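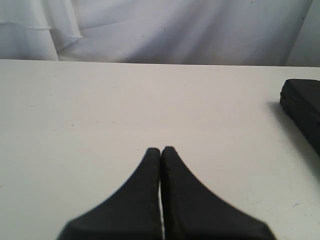 Wrist cam, fingers nearly closed, white table.

Fingertip offset on the Ullholm two-finger, anyone else?

nmahama
Swapped the Prorik parallel gripper for the Ullholm with the black curved fingers. From the wrist cam the right tip sits slightly higher than the left. Same mount, same controller. Is that finger seating or camera roll?

araba_b
Camera roll. Look at the back edge of the table, higher on the left than on the right. Fix that first.

nmahama
Table edge only tells me the camera isn't square to the table. The arm could be doing that.

d.issahaku
Agree with nmahama. Camera and fingers share the wrist, so arm pose can't move one tip relative to the other in the image. Pull the fingers and reseat them. Mine needed the screws backed off and retightened at 40 percent stroke.

araba_b
Camera bracket can still be rolled relative to the gripper. You haven't ruled that out.

d.issahaku
Fair. Put a feeler gauge across the tips and take the camera out of it.

Noura Awad
Separate point: lock your exposure before comparing anything. Black fingers on a white table and white cloth will push auto exposure around. I run gain at 10 and leave it. Focus is also a bit soft on the lower part of the fingers, so measure at the tips only.

nmahama
Exposure was on auto. Locked now. Will reseat and run some 80 closes, then compare with the Prorik log from August.

araba_b
80 is thin. We did 1000 at Flakville before the offset settled.

d.issahaku
1000 closes is a wear test. He has an alignment question.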